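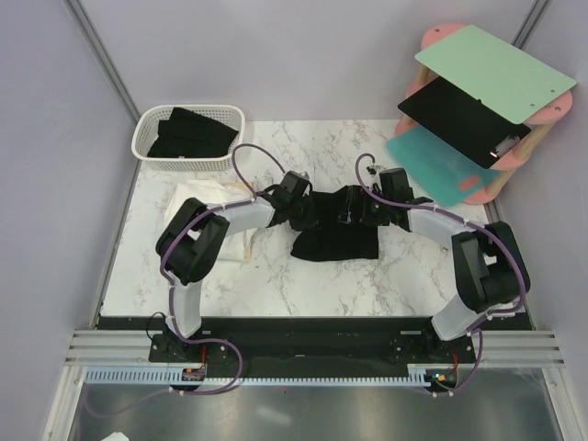
叠黑衣服的台面,左上角是那只白色网格篮子。

全黑衣柜的叠衣与收纳办法
更新于2019年8月28日

买黑衣服的人大多有同一个盘算:颜色都一样,早上闭着眼睛抓一件就能出门。这个盘算在洗衣日会遭到报应。一篮子黑布倒出来,哪件是背心、哪件是打底裤、哪团是另一团的袖子,全靠手摸。我穿了十来年黑色,摸错的次数足够写这篇教程。

下面的办法适用于T恤、薄毛衣、打底裤、袜子和家居短裤。大衣和西装请挂起来,它们自尊心强,叠了要记仇。

一、先解决光和台面

黑衣服要在浅色的面上叠。在深色床单上叠黑衣服,跟在夜里找黑猫差不多,猫至少还会叫一声。白色石纹的台面最好用,衣服边缘一目了然,毛絮和线头也没处躲。没有这种台面的,铺一条旧的白床单,或者把餐桌收拾出一半来。

灯从侧面打比从头顶打好。侧光能照出布面上的褶子,也能让你看清缝线朝哪边,顶光下面什么都是一片黑。台灯放在不惯用的那只手那一侧,手的影子就不会正好盖在你要看的地方。

叠之前把台面擦一遍,等它干透。黑布吸灰的本事远远超过任何一块抹布,面粉、粉笔灰、早餐掉的饼干渣,它都会很热情地替你带走,然后在电梯里展示给邻居看。

二、篮子别换来换去

我用带孔的塑料篮,白色,四四方方。方的比圆的好摆,叠好的衣服在圆篮里总要露出一个角,像赌气似的。白色也有讲究:黑袜子掉在深色篮子底,能安安静静地待到下一个冬天。

没叠的和叠好的要分开放。听起来是废话,可是全黑的衣服混到一起以后,你没有任何线索判断刚才那件到底叠过没有,只能重新来一遍。我有一年二月就这样叠了一下午,叠完的量始终不见长,后来发现自己一直从成品那一摞里取货。

篮子只有一只也行,那就把没叠的堆在台面一头,篮子专收成品。

三、认衣服

黑色衣物最费时间的一步是认。几条经验:

先找标签。后领有标签的朝下放,侧缝有标签的统一朝左。标签已经剪掉的,就找领口的缝线,后领通常比前领高一截。

打底裤分前后,看裆部的缝线,后片更长。两条打底裤长得一样而尺码不同,把腰头对齐比一比,短的那条属于谁,家里自有公论。

袜子先摸厚薄,再看袜口的罗纹。黑袜子之间的差别比卖袜子的人愿意承认的要大,有偏蓝的,有偏棕的,还有洗成深灰还自称黑色的。拿到窗边去配对,别在灯下配。灯下配好的那一双,到了办公室往往会当场离婚。

为了省掉这一步,可以在内侧缝一小段彩线。我的毛衣缝红线,家居服缝黄线,外人看不见。用布标笔也可以,只是多数颜色写在黑布上等于没写,得买白色的。Celetti 那种熨烫小标签我也贴过,贴着挺整齐,前提是你有耐心给每只袜子烫一遍,我没有。

四、铺平和对折

以T恤为例。

1. 正面朝下铺开,捏住两肩往外轻轻拉一下,再捏住下摆往下拉。拉的时候手指并拢,捏住一小段布边就够。一把抓下去,布面会起一圈放射状的褶子。

2. 手掌从中间往两边抹。别来回搓,搓出来的静电会替你把周围的毛絮都招来。

3. 左边往里折到三分之一处,袖子折回来,与折边平行。右边照做。

4. 下摆往上折,离领口留两指宽,再对折一到两次,看抽屉多深。

5. 翻过来,领口朝上,摸一遍边缘。哪里鼓,就是里面那层没铺开。抽出来重折,别用拳头压,压过的鼓包第二天会自己长回来。

小件,比如袜子和短裤,不必折得太讲究。先把上沿拉直,让下半截自然垂下去,再放到台面上对折。下沿有点皱没关系,折进里面就看不见了,这大概是黑衣服唯一体谅人的地方。

薄毛衣多一道手续:折之前看看下摆有没有翻卷。卷着折进去,穿的时候会在腰上多出一圈,旁人以为是设计,你自己知道不是。
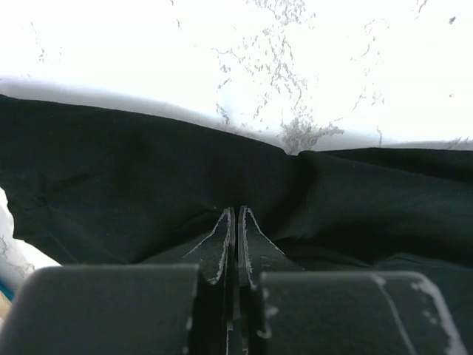

Finlay Tennant 留言说,他试过先拉上沿再抹平,薄料子很听话,厚卫衣布完全不理他,一松手就缩回去,最后只好用两本旧菜谱压住两个角再折。他还想知道,叠之前要不要先用粘毛滚筒过一遍。

卫衣布压书这招可以用,菜谱封面要干净,我家那几本都沾着酱油,不在考虑之列。粘毛滚筒建议放在铺平之后、对折之前,正面滚一遍就好。内侧滚不滚随你,我是不滚的,穿在里面的毛絮算私人财产。滚筒往一个方向走,来回滚会把刚粘下来的又送回去一部分。滚到粘力变弱就撕一层,别舍不得,旧的一层只会在布上按摩。

五、放进篮子和抽屉

叠好的衣服竖着放,折边朝上,像排书。平着摞也行,代价是你永远只穿最上面那两件,下面的会慢慢产生被遗弃的感觉。

篮子别塞得太满,手伸不进去就算满了。塞满的篮子一搬动,最上面几件会滑出来摊开,刚才那半小时就白费了。

每件露一点标签在外面,或者露出那一小段彩线。这一步最容易偷懒,也最不该偷懒。所有黑衣服竖起来以后,看着都是同一条黑边,没有一点记号,你又回到了闭眼抓衣服的日子,只不过这回抓乱的是整整齐齐的一排。

抽屉隔板我用的是 Fistum,硬一点,不会被毛衣挤弯。朋友推荐过 Flenum 的布格子,软,带盖,灰尘进得少些,可是盖上盖子我就忘了里面有什么,于是又买了一批一样的黑袜子。家里没有隔板,鞋盒切矮了照样用,记得切口用胶带包一下,纸边掉的碎屑也是白的。

抽屉分区按穿的频率来,常穿的放前面。按颜色分区的建议在各种收纳书里都有,读到那一页可以直接翻过去。

六、几个常见的麻烦

折痕发白。多半是洗的时候没翻面,布面在滚筒里磨过,再一折,磨白的那道线就显出来了。下次翻过来洗,洗衣袋别塞满。已经发白的,换一个位置折,让它藏到里层去。

叠完有潮味。拿出来重新晾,没有别的办法。黑布摸着凉,很容易误会成干了,腰头和腋下的缝线要单独捏一捏。

静电。手上抹一点护手霜,等吸收了再碰衣服。没吸收就去碰,会得到一个很清楚的手印。

猫。关门。

袜子单出来一只。先看裤腿和被套里面,再看篮子底下。实在找不到,留着别扔,它的伴侣通常在你扔掉它之后的那个星期现身。我有一只专门的小布袋放单身袜子,每次叠完衣服倒出来重新相亲一轮,成功率一般。

叠完一篮之后,把台面再看一眼。白台面上剩下的黑色小团,可能是线头,也可能是一只还没轮到的短袜,捡起来抖一抖再决定扔不扔。

关于毛衣挂还是叠,问的人多,我会另写一页。羽绒背心的叠法也在那一页里,目前卡在怎么让它别自己弹开这一步。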